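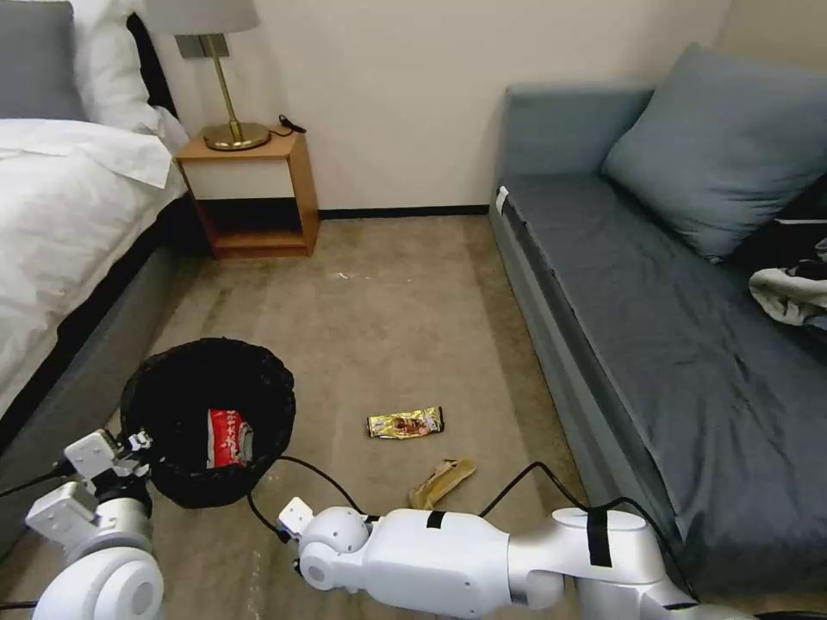
Cukeo Deal Desk

Portfolio tracking for small private equity and family investment teams

Cukeo Deal Desk puts your fund's holdings, cash calls and board papers in one place. We built it for teams that still keep everything in one giant spreadsheet with 46 tabs (we had one of those, and we were strangely fond of it). If you know which tab breaks when someone sorts a column, you'll feel at home very quickly!

What it does

Every company you own gets its own page with the entry price, the current mark, debt, covenants and the monthly numbers as they come in. Change a valuation and the fund totals update with it, including IRR and multiple of money, and the old figure stays in the history with a note of who changed it. The covenant view is the part we love most. It shows headroom by quarter and turns amber before you get to the awkward call with the lender.

Capital calls and distributions are worked out per investor from the commitments you enter. Notices come out as PDFs on your own letterhead.
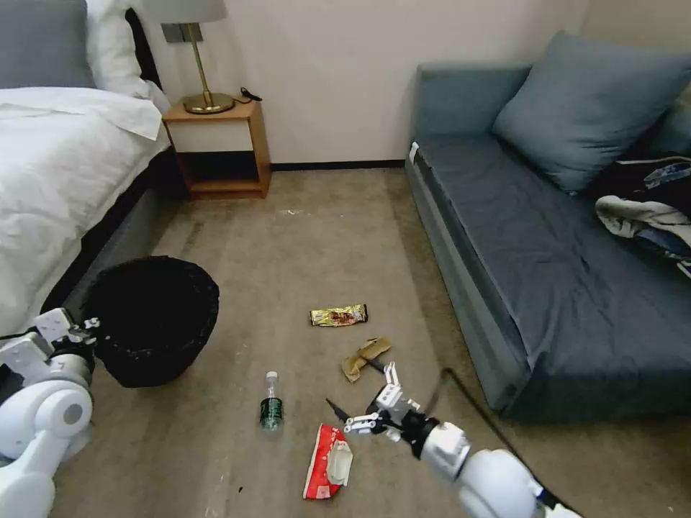
Editions

Bogdan: one fund, up to 16 portfolio companies, 2 administrator logins. Read-only logins are unlimited in every edition.

Hindov: several funds, co-investment vehicles, foreign currency holdings and a waterfall calculator that handles catch-up and clawback. It's a lovely piece of work and we could talk about it all afternoon.

Both editions store up to 1000 documents per company. Larger archives can be added by request.

Getting your data in

Import from Excel or CSV. The import screen shows each column next to the field it will fill, so you can fix mismatches before anything is saved. Bank statements come in through the Zundness connector, sold separately, which matches incoming wires to open capital calls.

What's new

The February release added side-by-side valuation scenarios and a much faster search. Quarterly report templates can now include charts from the company pages, footnotes and all.

Requirements

A current version of Chrome, Edge, Firefox or Safari. Nothing to install.

Page updated 2023-09-25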